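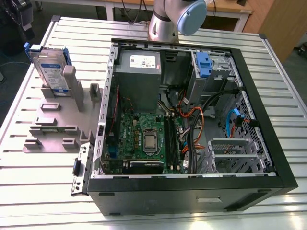 26th February

Home late and far too awake to sleep, so I'm writing this up at the kitchen table with the heating off and my coat on. The debate at the Mtshali Hall was wonderful! I had expected a thin crowd and a bit of shouting, and what I got was two hours of people changing their minds in public, which I don't think I've seen since university.

The motion was that sixteen-year-olds should have the vote in every election, and I went in against it. I've been against it for years, mostly on the grounds that we don't let them sit on juries and I could never see why one should come before the other. Karabo Ntuli spoke for the motion and went straight at that. She said a jury decides the fate of one person it has never met, and has to be chosen with that in mind, but a vote is a say in how you yourself are governed, and the two have never gone together neatly anyway. I scribbled that on the back of my bus ticket. I still don't know if it's right (plenty of things we keep from the young are about how they themselves are governed, surely?) but it was so much better than the usual line about paying tax.

Nawal Abou Zeid opposed, and I thought she was the best speaker of the night, even though I ended up drifting away from her side. Her worry was about childhood. She thinks we keep handing the young our quarrels and calling it respect. Once they have votes, every party has a reason to get into the classroom, and a teacher who is trying to be fair will be pulled about from both directions. The room went very quiet for that. A lad near the front asked her whether the parties weren't in his phone already, and she laughed and gave him the point, then took half of it back again. More of this please, everywhere, all the time.

Then the floor. A woman from Vevthorpe said her council ward was won by 200 votes last time and there must be 800 teenagers on the estate who use the buses more than anyone and have no say when one is cut. A man behind me muttered that they'd only vote the way their mothers told them. His wife said that would be a first in their house. I was laughing too much to hear the next question.

I did put my hand up in the end. I asked whether either of them would accept votes at sixteen for local elections only, as a way of finding out. Karabo said yes, gladly, but she wouldn't stop there. Nawal said no, and that trying a thing out with the franchise is a funny idea because you can't very well take it away again if you don't like the results. Good answer. I've been turning it over all the way home and missed my stop, so I had to walk back from the Datell roundabout in the drizzle.

The motion was carried and I voted for it, just. I'd like to argue with myself about it properly tomorrow. I keep coming back to Nawal on schools and thinking she has seen something the rest of us skipped past.

There's to be another in September, on whether councillors should be paid a full wage. I've already said I'll help with the chairs.

Must ring Mamoseo about the minutes. Must also find my other glove, which I think is still under row two.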